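Zalgate Wrist Camera Kit: a long review after 13 weeks of collecting demos

Filed under: data collection, grippers, small labs
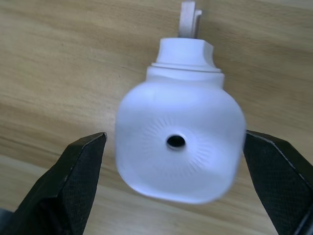 I bought the Zalgate kit in June, after my old camera bracket finally cracked, and I've been meaning to write this up ever since. So pour yourself something and get comfortable, because I have thoughts (my friends will tell you I always do).

First, what I use it for. I gather pick and place examples for a small learned policy, all household stuff on a wood tabletop: bottles, cups, tubs, whatever I can borrow from the kitchen. I drive the arm by hand, the kit records, and at the end of the evening I go through the episodes and decide which ones are worth keeping. A good evening is 60 episodes. My best was 100, and I was no fun to talk to afterward!

The thing I love most is where the camera sits. You get both fingertips in view with the object between them, which is just what you want when you're lining up on something rounded and slippery like a white plastic bottle. My old side camera never gave me that, and I used to throw out a painful number of grasps that looked fine until the fingers shut on the shoulder of the bottle and it squirted away. The textured pads show up nicely too, so you can judge how close you are before you commit.

Now for the grumbles. The picture is soft. Move the arm at any real speed and edges start to smear, and white things suffer the most. I went back and forth with Matvii Bondarchuk about this on the Treltbridge forum, and he suggested slowing the last bit of the approach and adding a second lamp. Both helped, though I'd still like a sharper lens for the money. The fingers also take up a big share of the picture down at the bottom, and with short objects you do lose some of the view. There's a longer bracket, but mine came with the short one and I've been too stubborn to order it.

The recording software is plain and pleasant. One pedal starts an episode, a second tap ends it, and a long press throws it away, bless them. Labels are typed in afterward. I wish it would remember the last label, because typing "bottle, upside down" 20 times in a row makes a person question her hobbies.

Setup took me one afternoon, most of it spent on the cable, which wants more slack at the wrist than the manual lets on. Coralie Maihi lent me her Gomex clips and I haven't had a snag since.

Would I buy it again? Yes, quite happily, and I'd get the long bracket with it. If you mostly record large or slow things you may be perfectly content with a cheaper fixed camera. Four stars from me, and I'll update this once I've tried the new firmware.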